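Kekport 601 Hand-Held Teaching Gripper
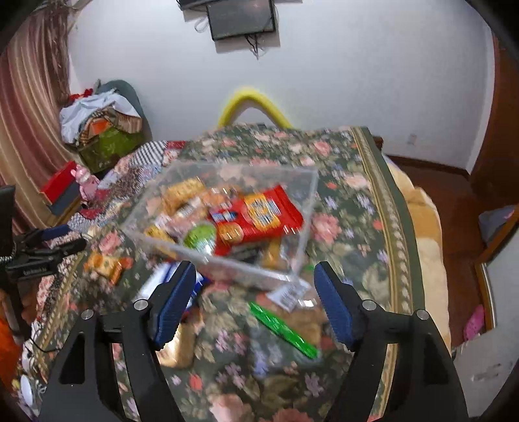
Gus Lyons writes that he gave up on joystick teleoperation for packing tasks after one Tuesday with the 601, mostly for the speed of recording.

The 601 records a task as the operator performs it by hand. Grip width and tool pose are logged together and exported as one file per demonstration.

Fingers: two, with blue ribbed pads – replaceable
Arms: black, with triangular cut-outs
Pads per set: 4
Storage: 500 demonstrations
Warm-up before first recording: 10 minutes

Keep both pads clear of the object at the start of each recording. Transparent boxes and soft packets need slower closing – see the Nolte mounting guide for pad options. Remote control requires the Bramard link, sold separately.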